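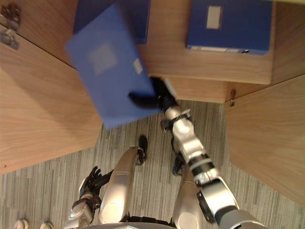 How long should a small business keep its paper records? Idalina Matos tells most of her clients to start by asking what each paper is for, and only then to look at the date on it.

Matos has been sorting other people's paperwork for 20 years. She began in the back office of a tile importer, moved on to a bookkeeping firm called Loketti, and now works for herself, mostly with shops and family firms that have run out of room. She doesn't throw anything away on the first visit.

"People want me to come in with bags," she says. "I come in with a pencil. I write down what's in each box and who last needed it. Usually the owner can't tell me who last needed it, and then we have something to talk about."

What does she find most of? Duplicates. The same supplier invoice gets printed when it arrives, printed again for the person who approves it, and printed a third time by someone who couldn't find the first two. At one wholesaler, Ulivora, she went through more than 2,000 sheets in the first stretch of work and a good part of them were copies.

"Rodrigo was very patient about it," she says.

Rodrigo Abreu manages the office at Ulivora. He joined us for part of the conversation and remembers it differently. "I was not patient. I had August to get it done, before the busy season, and she spent the first mornings reading. I thought, why is she reading?"

Matos says the reading is the job. A label that says "Contracts" can hold leases, old price lists and the manual for a coffee machine. If the label is trusted and the box goes to storage, the lease goes with it.

Her system is simple. Papers that prove ownership or a long agreement stay for as long as the thing itself does, and a while after. Tax papers follow whatever the accountant says, in writing. Everything else gets a review date on the front of the file, month and year, in large letters. She doesn't like color codes. "The person who made up the colors leaves, and then you have a rainbow and no key."

Abreu kept the review dates but added something of his own - a single sheet inside the door of the records room that lists what is on each shelf. He updates it by hand. Matos admits she was against it at first.

"I thought it would be out of date in 3 weeks," she says. "It's fine. He's strict."

On scanning, the two of them disagree. Abreu would scan everything and keep very little. Ulivora now stores its delivery notes in a program called Issahaku, and he can find one while the customer is still on the phone. Matos uses scans too, but she has seen files named "scan0002" by the hundred, and she says a badly named scan is harder to find than a sheet of paper in the wrong box.

"With paper you can at least flip through," she says. "If you're going to scan, agree on the names first. Date, company, what it is. Then stick to it."

She has started work for a furniture maker, Flitus, where the records go back to the owner's grandfather. Some of the old order books will probably go to the family. The rest is waiting for her pencil, she says, and there is a damp corner to deal with first.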